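Grasp state should not come from the gripper alone

By Benito Robles
October 2023
17 shares · 5 comments
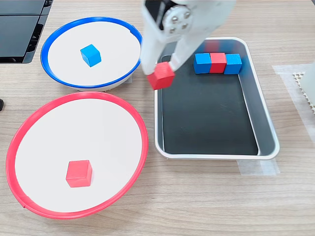 For most of April our task executive decided whether the gripper was holding something by reading finger width. Width above a threshold after a close command meant "held," width near zero meant "missed," and the planner moved on to the next node. This is cheap and it is wrong in a specific way. The width signal says that something is between the fingers. It does not say what, or at what angle, or whether the thing is clear of its surroundings. With a red cube pinched at a slight tilt just above the left rim of the tray, the width reading passes the check, and so does the wrist force estimate. The collision checker, however, is still carrying an untilted cube in its attached-object model, and over a raised rim that difference matters.

The sort itself is simple. Red cubes go to the red-rimmed dish, blue cubes to the blue-rimmed one. The planner is a behavior tree with a thin layer of sampling underneath for the transfer motion. I had assumed the hard part would be picking from cubes that touch each other in a row, and I spent too long on that. The segmentation handles it fine if the depth edges are ignored and the split is done on color first, then on known face size. Two cubes of the same color side by side need the face size. Mixed colors do not.

What changed is where the attached-object pose comes from. Previously it was computed from the pre-grasp pose of the cube and the tool frame at close. Now there is a separate node, grasp_refine, that runs after the first part of the lift:

1. Hold at the lift waypoint until joint velocity settles.
2. Grab one depth frame and mask out the finger geometry.
3. Fit a cube of known size to what remains.
4. Replace the attached pose, inflate by the fit residual, replan the transfer.

The fit is plain point-to-plane ICP seeded with the old pose and capped at 3000 points. Above that I saw no improvement in the residual, only latency. If the fit fails twice, the node returns FAILURE and the tree puts the cube back — it does not retry with a looser tolerance. Irja Honkanen argued for the looser tolerance, and we have it behind a flag in Sollari, off by default.

One bug worth recording. The mask used the commanded finger position, and the fingers stop short of the commanded position when they close on an object. So the mask ate into the cube faces and the fit drifted toward the palm. Using the measured position fixed it. The same mistake was in the Leiva branch, in the code that clears the octomap near the tool, and I have patched it there too.

Still open: color is classified once, before the pick, and never checked again at the lift waypoint. The crop is already available at that point, so the cost would be small. I will add it after the message definitions are frozen.

Last updated: 2 edits since posting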